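Drying Loads and Moisture Readings, Second Season

Tuesday, December 18, 2018 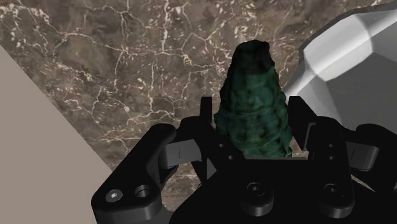
How long should split oak be stacked before it goes in the stove?

Two summers under a top cover with open sides, and then a meter reading below 20 percent on a freshly split face.

The face has to be fresh. A reading taken on the outside of a split that has sat in the wind since spring measures the outside of the split. I bring six pieces into the garage the night before, split each once more, and push the pins in along the grain at the middle of the new face. The average goes in the notebook.

The meter is a Pirix two-pin unit. Roy Dobson has the older Horrocks, and on the same piece of ash his reads 2 points higher than mine. We have not settled which one is off. I log mine uncorrected and write his next to it when he comes by.

This year's stacks, north to south:

Stack A, red oak, split October of last year. 27 percent. Not ready.
Stack B, ash, same date. 17 percent. In use now.
Stack C, mixed maple and cherry from the Workcombe lot. 19 percent, with one piece of maple at 24 that I left out of the average. It came from the bottom row.

Bottom rows are the weak point. Stack C sits on pallets over bare dirt, while A and B are on block and landscape timber. I plan to move C onto block when it is burned down far enough to shift in an afternoon.

Weight is a slower check but needs no meter. I marked one oak round's worth of splits with paint and weighed them together on the platform scale: 1,134 ounces when cut, 1,000 at the end of the first summer. I will weigh them again next fall — same scale, same bucket.

Imogen Heywood asked whether a full tarp would speed things up over winter. On my stacks it slowed them. The tarp held ground moisture against the ends, and the bark side grew mold by March. A strip of metal roofing with a six-inch overhang has worked better.

Stove temperatures will get a separate post once the new flue thermometer is in.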